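Pellden moves packing staff to training work as robot arms arrive

Pellden, the household goods distributor, has moved 15 of its 181 employees off the packing line and into a new group that teaches robot arms how to handle stock.

The arms, supplied by Stirelo, took over part of the Lungu warehouse's evening packing in June. Workers in the group spend their shifts doing ordinary tasks with hand-held grippers — picking up, turning, setting down — and the recordings are used to train the machines.

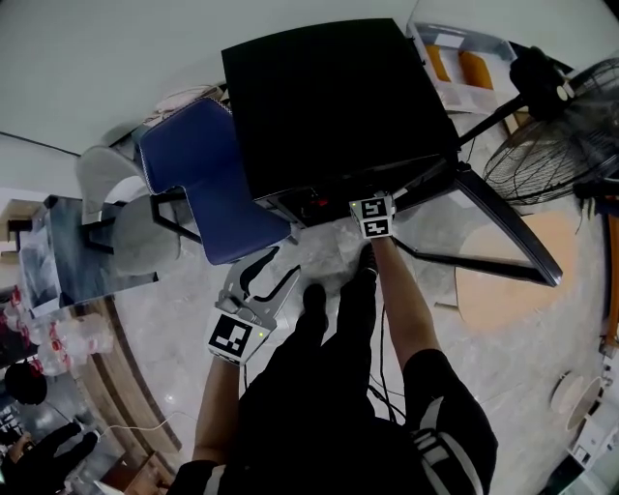
A worker holds a silver two-fingered gripper in the left hand and a tagged device in the right.

Pay is unchanged, the company said, but the day is different. Sessions run 40 minutes, followed by a break, and there is less lifting. Some workers have asked for shorter sessions, citing sore wrists.

Pellden said there would be no layoffs this year, though nearly 30 temporary evening positions will not be renewed. A second group is planned for the Prita site.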